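Unit 4: Pricing and Keeping Stock for a Booth Dealer

Last updated: August

These notes go with the Trernwood case exercise. Bring your stock sheet to class, filled in as far as you can get it.

1. What the rent has to cover

A dealer in a group shop usually pays a flat monthly rent plus a commission on sales. In the exercise, the case rents for $70 a month and the shop keeps a percentage of each ticket. Work out the rent first. If the case holds 30 items and they all sell at the same slow pace, each one has to carry its share of that rent for every month it sits. Small items with a low ticket price are the first to lose money this way.

2. Cost basis

Write down what you paid on the day you paid it. Box lots are the usual trouble. If you pay $100 for a box and keep only part of it, the whole $100 still belongs to the pieces you keep. Do not spread it over things you gave away. Cleaning supplies and replacement parts go on a separate line.

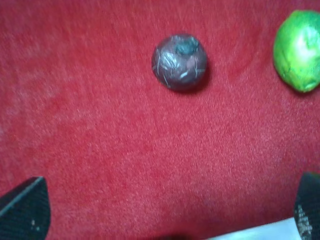

Reading time: 4 minutes

3. Tags

A tag needs the dealer number, the stock number, a short description and the price. Say "repaired" or "chip to base" on the tag if it applies. Buyers who find damage at home bring the piece back, and the shop remembers. Use string tags on anything with a painted or gilded surface - adhesive can lift it.

4. Discounts

Most shops let the counter staff take up to a set percentage off without calling you. Decide your lowest price before you write the tag. The Flendar handout from Unit 2 has the table for this.

5. Turning the stock

Sarkar's rule, which we use in this course, is to move a piece to a new spot after one month, mark it down after three, and take it out after six. Keep a note of the date for each step.

For next time: the Trernwood sheet shows sales of $2,416 for the season. Take out rent and commission, then cost. Compare your result with the Noluson sheet and write a paragraph on which dealer should drop a shelf.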